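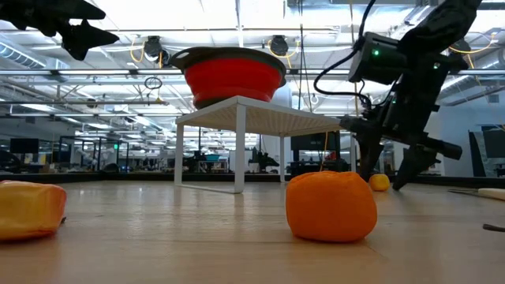

Puesto de ensayo con dos brazos, objetos blandos y cuenco plegable de silicona.

Quiénes somos

Brarnel es un centro independiente de ensayo y comparación de equipos para manipulación robótica. Su actividad consiste en someter pinzas, brazos, cámaras y controladores a series de pruebas documentadas, y en entregar a fabricantes, integradores y centros de formación informes que permitan decidir una compra o corregir un diseño. El centro no fabrica ni distribuye ninguno de los equipos que evalúa.

Origen

La entidad fue constituida por Wilma Verhoeven y Willy Van den Broek a partir del servicio de asistencia técnica que ambos dirigían en Cirncombe. Los primeros encargos se limitaban a verificar la repetibilidad de brazos de carga ligera. Con el tiempo, los clientes empezaron a solicitar comparaciones entre pinzas montadas sobre un mismo brazo, en especial para piezas deformables, y esa línea pasó a ocupar la mayor parte del calendario de ensayos. En la actualidad el equipo está formado por 18 personas, entre personal de ingeniería, técnicos de laboratorio y administración.

Qué evaluamos

El laboratorio trabaja con pinzas de dos dedos, tanto de perfil liso como dentado, con pinzas adaptativas y con almohadillas intercambiables suministradas por el cliente. Cada modelo se ensaya con una colección de referencia de 102 objetos, que incluye sacos rellenos, pelotas pequeñas, recipientes plegables, piezas rígidas de canto fino y envases de uso doméstico. Los objetos blandos reciben una atención particular: su forma cambia con cada agarre y las diferencias entre dos pinzas de especificación similar suelen apreciarse antes en ellos que en una pieza mecanizada.

En materia de visión, se comparan cámaras fijas y cámaras montadas en el propio brazo, con distintas alturas y ángulos. En materia de control, se mide la latencia, la respuesta ante una parada y el comportamiento de dos brazos que comparten una misma superficie de trabajo.

Procedimiento

Todo encargo comienza con una reunión de alcance, en la que el cliente indica la aplicación prevista y el centro propone los objetos, las posiciones de partida y los criterios de aceptación. El protocolo general, denominado Fleta, establece 200 intentos de agarre por pinza y objeto, con posiciones de partida fijadas de antemano y el mismo operador durante toda la serie. Los intentos fallidos se conservan en el registro y se clasifican según su causa: aproximación incorrecta, deslizamiento, deformación excesiva o pérdida durante el traslado.

El cliente recibe un informe escrito, los datos en bruto y las grabaciones de la serie. Los resultados son confidenciales salvo autorización expresa. El centro no publica clasificaciones de marcas ni permite el uso parcial de sus conclusiones en material comercial.

Organización

Wilma Verhoeven, dirección general
Willy Van den Broek, dirección técnica
Griet Verbeke, ensayos de pinzas y objetos deformables
Jocelyn Estrella, visión y calibración de cámaras
Femke Verstraete, relaciones con clientes y formación

Griet Verbeke es asimismo responsable de la colección de referencia. Las altas y bajas de objetos se aprueban una vez al año, en septiembre, y se comunican a los clientes con ensayos en curso.

Formación y colaboración

El centro ofrece un curso de iniciación a la evaluación de pinzas, con grupos de hasta 16 asistentes y sesiones prácticas en los puestos del laboratorio. El programa se dirige a personal técnico de empresas y a alumnado de ciclos superiores de automatización. Brarnel mantiene además un acuerdo de intercambio de métodos con el taller Sproģis, con el que contrasta los resultados de determinadas series para comprobar que un mismo protocolo conduce a valores comparables en instalaciones distintas.

Visitas y contacto

Las visitas al laboratorio se conciertan con antelación a través del área de relaciones con clientes. Durante las series confidenciales el acceso a los puestos afectados queda restringido. Las solicitudes de ensayo deben incluir la ficha técnica del equipo, el tipo de brida, la versión del controlador y una descripción breve de la tarea prevista. El material se devuelve al remitente una vez aceptado el informe final.

Página revisada el 2020-01-09.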